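The Counter, October
By Beatrice Gachanja
October, 7:40 p.m.

When we moved into the flat on Dinsa Street I swore the kitchen would hold only what we used every week. I have since found 14 lids that fit nothing. I've been going through the appliances one at a time, and deciding who stays.

First up is the electric pot, a wedding present from an aunt who considers the stovetop a fad. It's pale green with a knob to match, and I resented it for 2 years on the grounds that it was prettier than anything I cooked in it. 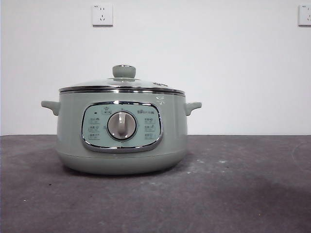

Lentils changed my mind. They went in before a phone call with my sister, and by the time she had finished with her landlord, dinner was more or less done. I've made the same lentils so often since then that Dagim has started calling them "the tenants."

The glass lid is a mixed blessing. I like to watch, and watching rice is a poor use of an evening.

Verdict: stays, on the counter, where guests will assume I have taste. The waffle iron is next and should be nervous.

Comments

Evora: My mother has 100 lids and one pan. Be grateful.

Dagim Mekonnen: For the record, I asked for something other than lentils in September.

Beatrice Gachanja: Noted. It's lentils tonight.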